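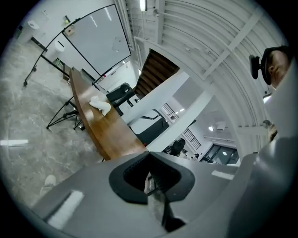
Grey housing with a black rubber-lined opening and two white pads.

Plureo Casing and Rubber Cleaner, 756 ml
Stock code 34-2

The label says "restores as new". We doubt it. We have sold Plureo for a while and it lifts finger grease, pencil marks and most tape residue from hard casings. Scratches stay put, and so does yellowing, whatever the Gralier leaflet in the box would have you believe.

On rubber it does a fair job. Chalky bloom comes off with a damp cloth and a bit of patience. Any shine it leaves behind is gone in days, so don't buy it for that.

Spray the cloth, wipe, leave for 2 minutes, wipe again. Try a hidden patch first. Keep away from screens and printed labels.

Sold singly or in a case of 16. The Remach trigger head fits but drips. The Darwish one costs more and doesn't. Refills come without either.

The "lavender" version smells the same to us. Orders placed on a Saturday go out the next working day.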